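Can a machine tidy up after me yet?

Hello again! Regulars will know I have been going on about chore robots since February, when my dishwasher packed up and I started timing myself on every dull job in the house and at the shop. I got as far as 50 jobs before my patience went. Top of the misery list, by a mile, was sorting small soft rubbish - tissues, wrappers, bits of packaging, the stuff that lives in the bottom of every drawer and all over the packing bench at Ninddale.

You would think that would be the easy one. A tissue weighs nothing, it can't break and it doesn't matter if you squash it. But Tharun Rai, who I used to share a bench with and who reads far more about this than I do, says soft things are a pain because they never look the same twice. A mug is a mug whichever way you turn it. A scrunched-up tissue is a new shape every time you put it down, and a thing in cling wrap is all shine and wrinkles (I can barely find the end of the roll myself, so I have some sympathy).

So this month's gallery is a short one, all on the subject of picking up flimsy stuff. Click for the bigger versions.
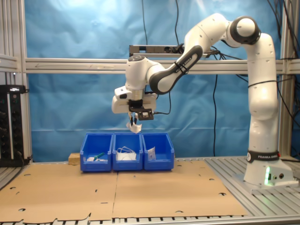
Scrunched and white, held over the middle one of three blue bins.

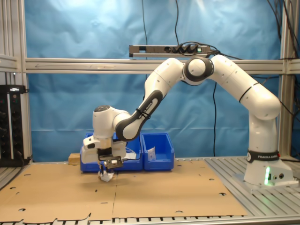
Fingers down low by the cardboard, with another crumpled bit in their grip.
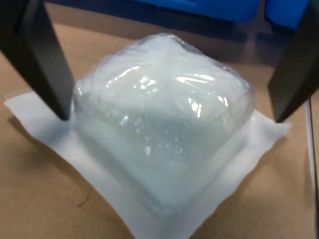
Something in clear plastic on a sheet of thin white paper, a finger either side.

My own view, for what it's worth, is that the shop floor will get there well before the kitchen does. At Ninddale the bench is always in the same spot and the bins don't wander off, whereas at home I can't keep a washing-up bowl in one place for an afternoon. Tharun disagrees and we have a curry riding on it.

I also promised an update on the Silel floor sweeper. It is still going, it still hates the hall rug, and I still have to lift the chairs for it - so I'm calling that half a chore. The Endex window gadget has gone back in its box until I can face the instructions again.

Next time: folding towels, and my page of rants about socks. If you have a job you'd hand over tomorrow, leave it in the comments and I'll add it to the list!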